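Dradov to Let Residents Borrow a Kettle, Within Reason

DRADOV — Residents who have spent years borrowing novels they did not finish will soon be able to borrow cookware they do not wash. The town library opens its lending shelf for household goods in August, after a trial that left the staff with strong opinions on lids.

The shelf will start with 200 items, among them puzzles, kettles, baking tins and a fondue set that has already been donated twice by different people. 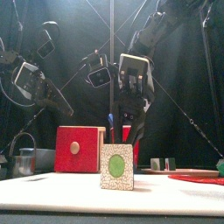 Wooden puzzle pieces and household objects on a white tabletop.

Any adult with a library card may take up to 2 items at a time for two weeks. A fondue set counts as one item. The forks count as part of the set, a point the library's printed rules make in bold.

The idea came out of a survey sent to every home in town last winter. It drew 817 replies, a record for Dradov, where the previous survey (on bench colors) is still spoken of as a disappointment. Most people said they owned at least one kitchen item they used once a year. A good many said they would gladly lend it out if somebody else would store it for the other fifty-one weeks.

The library has the room. The old map room on the ground floor has been short of visitors for a long time, and the maps have moved upstairs, where they can be ignored in better light.

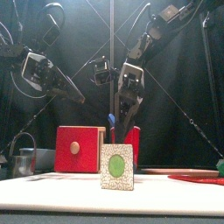
Money was a harder matter. The town council set aside $2,913 for shelves, labels and a second-hand dishwasher, a sum reached after a long evening of subtracting things. Stenex, the hardware store on the main street, is supplying the shelves at cost and would like it known that they are good shelves. The dishwasher was bought from a café in Pitel that has gone over to paper cups.

Late fees proved the touchiest part. An early draft charged the same daily rate for a cake tin as for a paperback, until it was pointed out that no one had ever been left without a birthday cake by an overdue thriller. The final version has three rates. Kitchen goods cost the most, puzzles the least, and anything with a plug falls in between.

Puzzles come with their own rule. Borrowers must count the pieces before returning the box and write the total on a card inside the lid. During the trial, one landscape came back with more pieces than it went out with, and the library is still asking around.

Other points from the rule sheet:

Items must come back clean and dry. "Soaking" is not clean.

Cutting boards used for onions or garlic should be scrubbed with salt and lemon before return. The desk will sniff.

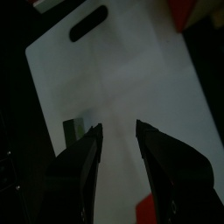

What the library won't take

Knives are out, on the advice of the insurer. So are pressure cookers, bread machines without their paddles, and anything described by its donor as "just needing a new part." Mugs are also refused. Dradov has enough mugs, and the library staff room has most of them.

Donations are accepted at the side door on weekday mornings from ten until noon. Please do not leave boxes on the step overnight. The step belongs to the bank.

Pitel, which tried something similar a few years ago, ended up with about a dozen waffle irons and very little else. Dradov plans to get around this by capping each kind of item at four, with a waiting list for donors who feel strongly. The waffle iron list is already open.
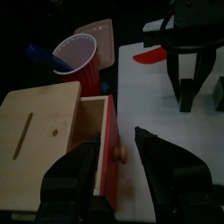
Ticona, a reader in the east end of town, wrote to ask whether the two-week limit could be stretched in December, when everybody wants the same roasting pan for the same four days and two weeks is either far too long or no use at all. The library says it will look at the question in the fall, and that the roasting pan already has a hold on it.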